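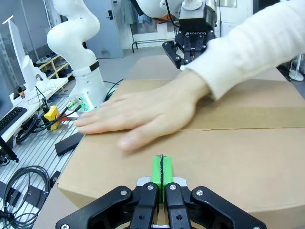 用胶带封口的棕色纸箱。

Virance推出旧衣被邮寄回收服务,9月前覆盖47个城镇

2026年1月13日,Bukcombe讯——家用纺织品企业Virance今日宣布,旗下旧衣被邮寄回收服务即日起面向全部注册客户开放。客户可将不再使用的床单、毛巾、窗帘和棉质衣物装箱寄回,由公司设在Bukcombe的分拣中心统一处理。

该服务此前在Caputo地区试行,共有2,720户家庭参加。试行期间收到的物品中,床单和毛巾所占比重最大,其次为窗帘。仍可使用的物品经清洗后转交当地的二手商店,其余部分按纤维成分分拣,送往合作工厂开松,制成填充料和擦拭布。

Virance回收业务负责人塞拉娜·瓦尔纳(Seraina Wallner)表示:“试行阶段,客户问得最多的是破损的床单能不能寄。可以寄,只要洗净、晾干就行。沾有油漆或机油的物品我们目前处理不了,请不要放进箱内。”

根据服务规则,每户每年可免费寄送3次,超出部分按普通包裹计费。客户在网站登记后会收到一张预付邮资的寄送单,将其贴在箱面即可,纸箱可使用家中现有的旧箱。单件包裹重量不得超过20公斤。枕芯、羽绒被、地毯和鞋类不在回收范围之内。

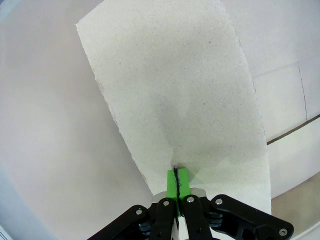

一张质地细密、表面带有细小斑点的白色片材。

分拣中心由原有仓库改建而成,设有收货、检验、分类和打包四个区域。中心主管阿尔本·瓦西奇(Arben Vasić)介绍,混纺面料的识别仍以人工为主,新员工须接受为期两周的培训后方可上岗。中心目前每日最多可处理100箱,春季增设第二班次后,处理能力将相应提高。

运输环节由物流公司Oludero承担。双方签订的协议规定,包裹自寄出之日起五个工作日内送达分拣中心,客户可凭寄送单号查询进度。Oludero区域经理桑德罗·圭拉(Sandro Guerra)表示,回收包裹将搭乘现有线路的返程车辆,不另行安排专车。

Virance计划在今年9月前将上门取件服务扩展至47个城镇。尚未开通上门取件的地区,客户可将包裹送至就近的Oludero网点。公司还将按季度公布回收总量及各类物品的去向,首份报告定于春季结束后发布。

关于Virance
Virance总部位于Bukcombe,主营床上用品、毛巾及窗帘,产品通过自有网站和合作零售商销售。

媒体联系
埃尔曼诺·塞拉(Ermanno Serra)
Virance新闻办公室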